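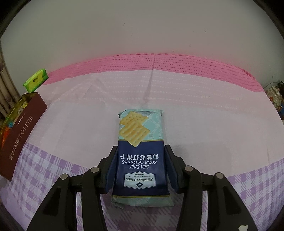

Soda crackers, in the blue packet.

Mitra Arabzadeh spent nine years on a book about complaining, and she would like it known that she has heard the joke.

"Everyone makes it," she says. "My dentist made it, with his hands in my mouth."

The book is The Humble Undersigned, out from Stiltard in July, and its subject is the petitions sent by the residents of Sturano to the governors who ran the port for an empire that could barely find it on a map. There are 1,257 of them in the town archive. They ask for lower harbor fees, a second well, a priest who can sing, and, in one case, the return of a goat. Arabzadeh has read them all, several of them more than once, and the goat one out loud at parties.

Historians have tended to treat papers like these as scenery. You quote one at the start of a chapter, everybody feels the dust of the street, and then you get back to the governors. Arabzadeh's argument is that the petitions are political thought and ought to be read as such, with the same patience we give to a treatise by a man with a library.

"The governor writes home that these people have no idea of rights," she says. "On his desk, that same week, is a letter from a rope maker explaining to him what a right is. It's a better explanation than the one in his own instructions. It's shorter, too."

I ask whether she isn't being a little generous to the rope maker. She considers this for long enough that I start to regret it.

"He wanted his fees back," she says. "Of course he did. Find me the philosopher who didn't want something. We just stop asking once they're bound in leather."

Of the surviving petitions, 1,148 open with the same sentence of groveling, word for word. An earlier generation took this as proof of a loyal and rather dim population. Arabzadeh traces it to a single clerk, who kept a stall near the customs house and charged by the line. The groveling was the cheap part, copied out ahead of time in slow months. Customers paid extra for anything below it.

"So what you have is a stack of pre-printed loyalty, more or less, and then underneath it somebody's real opinion, which they had to pay for," she says. "I find that very moving. My editor found it very long."
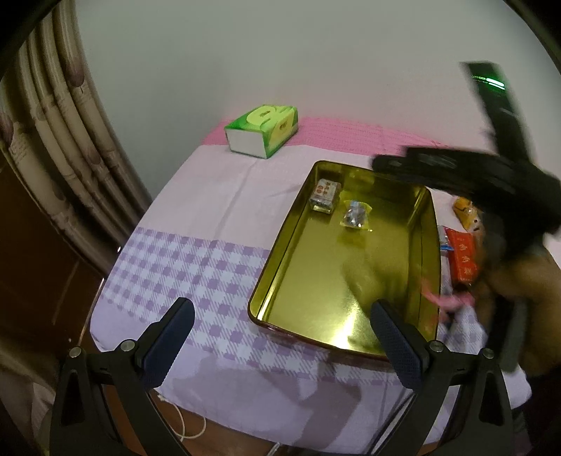 The editor was Hooman Bakhtiari, who got the chapter on the clerk down to 118 pages and, by her account, considers this one of his failures. They are still speaking. She says he was right about the footnotes and wrong about the goat, which he wanted in an appendix.

The final third of the book is where reviewers are going to argue. There Arabzadeh follows the language of the petitions upward, into the governors' own reports, and claims that the officials slowly began to borrow from the people they were ignoring. Phrases from the clerk's stall turn up in dispatches two decades later, cleaned up and unsigned. Aarti Bhatt, whose own work on imperial offices runs the traffic firmly in the other direction, has called the idea "charming," a word that in this profession is delivered with tongs.

"Aarti may be right," Arabzadeh says. "It's possible they all just read the same bad sermons. I went looking for the sermons — there are a lot of them — and I didn't find the phrases. But I didn't read every sermon in the empire. I have a family."

What did the petitioners get for their trouble? Mostly a receipt. The second well was dug, eleven years after it was asked for, and named after the governor. The harbor fees went up.

And the goat?

"Page 86," she says. "I'm not giving away the goat."

She is already at work on something new, a study of the replies. There are a lot fewer of those, and she expects to be done sooner. Bhatt has offered to read the draft.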